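Oakley library to stay open until 9 on Tuesdays after lending desk trial

The public library in Oakley will keep its doors open until 9 p.m. every Tuesday from November, after a trial of evening hours brought in more visitors than the town had planned for.

The town council approved the change this week. The late opening had been set up as a short test over the summer, with the building closing at 6 p.m. on all other days. Those hours will stay as they are.

Library director Lorna Urquhart said the evening visits came mostly from people who work during the day and parents bringing school-age children after dinner.

"We had people telling us they had lived here for years and had never been inside, simply because we closed before they got home," Urquhart said. "Some of them came back the next week with a neighbor."

The library issued 383 new cards during the trial. Urquhart said the usual figure for that part of the year is much lower, though part of the increase may have come from families signing up for the summer reading program, which ran at the same time.

The late opening also covers the lending desk on the lower floor, where cardholders can borrow household items such as sewing machines, cake pans, folding chairs and basic hand tools. The desk started with 38 items, nearly all of them donated, and now lists more than 1,000. Most can be kept for two weeks. Larger things, including the carpet cleaner and the party tent, go out for three days at a time and have to be reserved.

Demand for the carpet cleaner has been strong enough that the library bought a second one in July. Both were out when the council met.

Evander Cowie, who runs the lending desk, said the evening hours had changed how people use it. Before the trial, most items were picked up on Saturday mornings, and the line often reached the stairs. With the late opening, pickups are spread over the week and returns are easier to check in.

"A tool has to be looked over before it goes back on the shelf," Cowie said. "If 20 of them come in at once on a Saturday, some of them are going to sit in a bin until Monday."

Kitchen items are now the busiest part of the collection, ahead of tools. Cowie said canning pots go first in late summer, and the large coffee urns are usually reserved from Thanksgiving to the end of the year. Residents who want one for a holiday gathering should ask for it early.

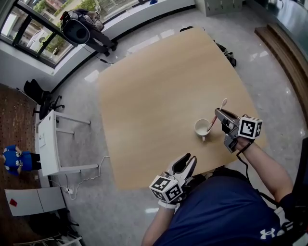

Do you have to live in Oakley to borrow from the lending desk? Residents of Oakley and Hirley can both use it with a regular library card, and anyone else can buy a yearly card at the front desk.

Hirley closed its own branch several years ago and pays Oakley a share of the running costs each year. That agreement comes up for renewal in the spring. Marion Crichton, who sits on the Hirley town board, attended the Oakley meeting and said her town expects to renew it.

"A good number of our people drive over here after work," Crichton said. "Nine o'clock makes that possible. Six did not."

The council vote was 5 to 2. The two members who voted against the change said they supported the library but wanted to wait for the full budget review before adding staff hours. One of them, Teófilo Guzmán, asked for a report on heating and lighting costs after the first winter.

"The trial was in the summer," Guzmán said. "The building was bright until closing and the furnace was off. I would like to see what it costs in January before we call this permanent."

The council agreed to the report. Urquhart will present the figures in April, together with visitor numbers for each evening. If the costs come in well above the estimate, the council could shorten the hours to 8 p.m.

Staffing for the late evenings will come from a part-time position that has been vacant since last year. The position was advertised on Friday and the library hopes to fill it before the new hours begin. Until then, two current employees have agreed to work the later shift in turn.

The children's room will stay open until 8 p.m. and the rest of the building until 9. Computers shut down 15 minutes before closing. The meeting room can be reserved by local groups at no charge, but groups must be out by 8:45 so that the room can be locked.

Parking was the one complaint that came up more than once during public comment. The lot behind the building is shared with Barnwood Dental, and spaces there have been marked for patients only until 7 p.m. The practice has agreed to open them to library visitors from 6 p.m. on Tuesdays. New signs will go up before the start date. Parking on the street in front of the library is free after 5.

Matilde Rebelo, who brings her two sons to the library from the north side of town, told the council she would also like to see a later bus. The last one leaves the stop outside at 7:20 p.m.

"It is a long walk home with a bag of books and a six-year-old," Rebelo said.

The council has no control over the bus schedule, which is set by the county, but members voted to send a letter asking for one more departure on Tuesday evenings. The county had not replied as of Wednesday.

Items for the lending desk can be dropped off during any open hours. The desk is looking for working food dryers, crutches and ladders in good condition - it cannot take mattresses, car seats or anything that runs on gas.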